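Home | Lists | Archive | Search | Log in
Filed under: Streets & Parking
2 min read

Subject: Re: [murbridge-neighbors] the lane behind the apartments, again
From: Deirdre Lenihan

Quick one, on my lunch and have to be back by 1.

Ultan wrote:

> Can somebody tell me what we're actually asking the city for? I've
> seen "resurface", "patch", "fill the holes" and "do something" in the
> last few messages and those are all different jobs with different
> price tags. Also Cathal says the curb is part of it and Conall says
> leave the curb alone. I'm happy to sign but I want to know what I'm
> signing. And is the Hanrahan quote for the whole lane or just the
> bad bit?
>
> Ultan

Fair questions. Taking them in order, sort of.

The Hanrahan quote is the bad bit only. 300 square feet, break out and re-pour. They did not price the rest. Conall has the paper copy, I have a photo of it on my phone somewhere, will dig it out tonight.

Curb: leaving it out. Cathal, I know. But the curb by the wall is a seperate form and a separate desk, and if we put both on one request it goes to the bottom of both piles. That's what happened with the drain in May. We can go back for it.

What we're asking for is a proper concrete repair. Not cold patch. Cold patch on that lane lasted one winter last time and then we were all driving over the crumbs. Ikechukwu caught a front tire on it and I've turned my ankle there with groceries, so count me as not neutral.

Overhead lines: somebody asked if the crew would need them dropped. Don't know. Asked Indero, they said ask the city. Asked the city, no reply yet.

So, what goes in the request. Please read and shout if it's wrong, I want to send it tomorrow.

1. Location. The lane between the dark wall and the apartment building, uphill toward the trees. Say "lane" and not "alley", the form has a box for alley and it sends you to sanitation.

2. Signatures. We have 14. Would love more. Sheet is in the lobby by the mailboxes, pen keeps walking off, bring your own.

3. The damage. Top layer's gone across the middle of the road and you're down to the gravelly stuff, with cracks and seams running through the pavement nearer the bottom too. I'm keeping the words short.
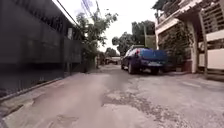

4. Parking during the work. They'll want the right-hand side clear, that means trucks as well as cars. Need a week's notice minimum, some people work nights. Ikechukwu offered to do the notes under wipers.

5. Access. Deliveries for the building have to come in some other way while the concrete cures. Zastdale say they can do the front door if we tell them before 9 am. Anyone else who gets big deliveries please reply to me directly and not to the whole list!!

6. Contact person. Me unless someone else wants it. Please someone else want it.

Ultan, does that cover it? If you're ok with 3 and 4 I'll put your name down.

Got to run

Deirdre

Tags: lane repair, concrete, parking, signatures
Previous in thread | Next in thread | Reply to list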